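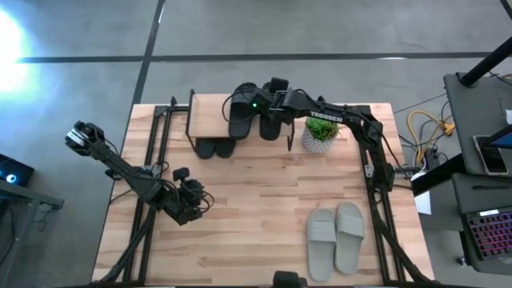

Does a shoe rack make a home any tidier? It moves the mess up a few inches, and people seem willing to pay for that.

So I told my sister, who had ordered one from Kobzar in August and carried it with her to the new flat in Unmont. One shelf, thin metal legs. She set it by the door of apartment 131 and put a plant next to it, as if the shoes might want a view.

"Slides on top, slippers underneath," she said.

"Who decided that?"

"The leaflet."

I read the leaflet. It promised a calmer entrance and, on the back, a calmer life. I had my doubts about both. Our mother kept her shoes in a heap in Brorkarham for thirty years and slept fine.

Still, I took off my boots, and they wouldn't fit under the shelf. I tried them on top. They looked like two drunks on a bench.

"Those go outside," my sister said.

"In the hall? With the neighbors?"

"The leaflet doesn't cover boots."

I stood there in my socks, holding them. She nudged one slipper a little to the left, looked at it, and nudged it back. Then she went to put the kettle on, and I set my boots down behind the plant.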